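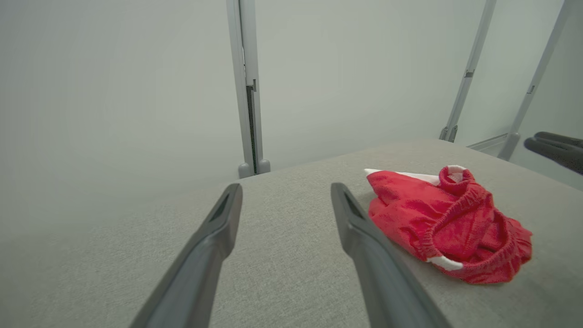 Why fold small stretchy things at all, when they fit in the drawer perfectly well as a wad?

Because a drawer of wads has to be searched, and a drawer of folded things can be read. Half of this unit is about that difference. The other half is about waistbands.

## Unit 5: Elastic, and other things that fight back

*Household Textiles, Lurutport evening course. Bring the Unit 4 sheet if you still have it. If you used it to line a shelf, fine.*

### Before you fold

Work on a covered surface. Felt or any upholstery remnant will do. Bare tabletops are slippery and the garment will travel, usually toward the floor.

Find the waistband first. On a bunched-up red garment with an elasticated band, the band is your only reliable landmark; everything else is just more red. Gathered elastic likes to curl into a loop, and people fold the loop in and then wonder about the lump. Open it out flat.

Next, look for white. A pale patch poking out of a colored item may be lining or a tag, and it's worth finding out which before you go further. Tags normally go to the back. Manufacturers who print theirs on the inside have made this step harder, and we'll come to them in Unit 6.

### The Skakura fold (shorts and similar)

1. Lay the item face up, band away from you.
2. Smooth from the band down. Terry and other fuzzy fabrics hold a crease you didn't ask for, so use the flat of your hand.
3. Fold one leg over the other. Match the hems and ignore the crotch seam, which will stick out whatever you do. Tuck the point in.
4. Bring the hem up to just short of the band.
5. Fold once more and stand it on edge. If it falls over, steps 2 to 4 were a rumor.

Do not stretch the elastic to make the edges meet. They'll meet until you let go.

### Drawer arithmetic

The practice drawer in the Stojanovska room takes 16 folded pairs in one row. The same drawer takes rather more as wads, a point raised every term, and it still closes if you lean on it.

### For next time

Fold one item with a waistband and one without. Leave both overnight and write down which one moved. Ploneo divider boxes are in the supply cupboard, bottom shelf; sign them out and bring back the lids as well.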